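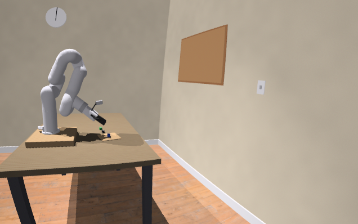 The Morin bench scene in Clindex, with the arm on its block and the blocks waiting.

Clindex classroom edition, reviewed after one school year
By Howard Bellamy

Our robotics club meets in the room where the school used to teach typing, and for most of its life it owned one robot arm, which had opinions. It would drift to the left after lunch. It ate a servo every spring. When the third servo went, the price of a replacement arm came back at $2895, and the club account held enough for the box it would ship in. So in January we went virtual.

Clindex is a simulator for tabletop arms. You pick a scene, you pick an arm, you write a program in either the block editor or Python, and you press Run and watch it miss. A classroom license cost us $218 for the year, which covers every machine in the room and lets the students install it at home. Two of them even did.

Getting it going

Setup took me an entire evening, and I'm including the half hour I spent convinced that the license key contained a zero. (It was the letter.) The installer wants administrator rights, then wants them again, then asks whether you'd like to take a tour. Take the tour. It's the only place in the whole product that explains the difference between "home" and "rest," and if you mix those up your arm will swing through the table with total confidence.

Our school machines are old enough to have been hand-me-downs twice. Clindex runs on them if you turn the shadows down. Leave them on full and the fans make a noise that brings people in from the hallway.

The scenes

You get a modest library. We've spent nearly all our time in one called Morin, which puts the arm on a wooden table in the corner of a room, with some little cubes near a thin board. The official exercise is to stack them. Somebody at Clindex cared about that room. It has baseboards. It has a light switch. It has a corkboard with nothing on it, and my students have asked more questions about when they can pin something to the corkboard than they have about inverse kinematics. (You can't. I wrote to support. They were very nice.)

The wall clock has no numbers on it, which suits a club that is supposed to pack up at 4:30 and never has.

There's a second scene with a conveyor, which we opened once, and a kitchen that crashes.

Writing the programs

The block editor is good. A ninth grader who had never programmed anything got the arm over the green cube in her first session and was insufferable until the end of it. Blocks snap together where you'd expect, and when you do something foolish the message usually names the foolish thing. My favorite is "Gripper closed on nothing," which a few of them now use in conversation.

The jump to Python is where it gets steep. The block editor measures in centimeters and the Python side measures in meters, and this is mentioned in an appendix. We lost most of a meeting to it. The student who finally worked it out had typed 50 for the height, and the arm had been straining politely toward the ceiling the whole time.

Undo works in the editor and does nothing in the scene. If you've knocked a cube under the table, you reset the whole thing. You'll get fast at resetting.

Grasping

I'd call this the part that matters, and it's mixed. Approach is lovely: you can bring the gripper down over the cubes as slowly as you like and stop anywhere to check the joint angles. Contact is another story. The cubes are small, and with the friction on its default setting they shoot out of the fingers like a wet bar of soap. Raise the friction and they stick to everything, including each other. We found a number in between that works and wrote it on the whiteboard with DO NOT ERASE beside it. It got erased. We found it again.

The wrist camera feed is included in the classroom edition, although you have to switch it on for each saved project. I'd have liked that to be remembered. 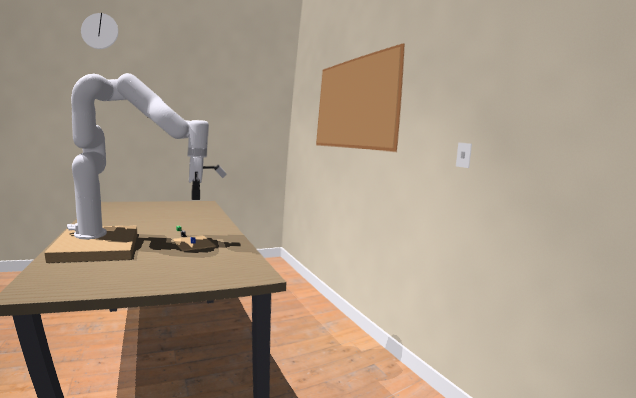

Netelholm wrote in after an earlier draft of this went up on the club page: "We run the same license with middle schoolers and I think you're too hard on the friction. Ours behaved once we slowed the closing speed and left everything else alone. The kitchen crashes for us too."

I tried it. Slower closing does help, and I've moved the grasping section up from "bad" to "mixed" on the strength of it. The black cube still got away from me twice.

What about Celtow?

People ask, because it's free. We used Celtow for a few weeks before buying anything. The arm models are fine and the forum is full of patient people. But every scene has to be built by hand out of a text file, and I lost four students to the chess club while I was hunting for a missing bracket. If you have one keen kid and a long winter, go with Celtow. With a roomful, pay the money.

Does it replace a real arm?

No, and I miss the smell of the thing warming up. The kids who started this year have never tightened a screw that came loose mid-run, and it shows in how they plan: they assume the robot will be where they left it. On the other side, everybody gets a turn. With the old arm, most of the meeting was spent watching someone else's turn.

We're renewing. If the price stays put I'll do it without complaining, and if they fix the kitchen I'll open it a second time.

Good: block editor, error messages, runs on elderly computers, home installs included
Less good: units, default friction, camera setting forgets itself
Missing: anything to pin on the corkboard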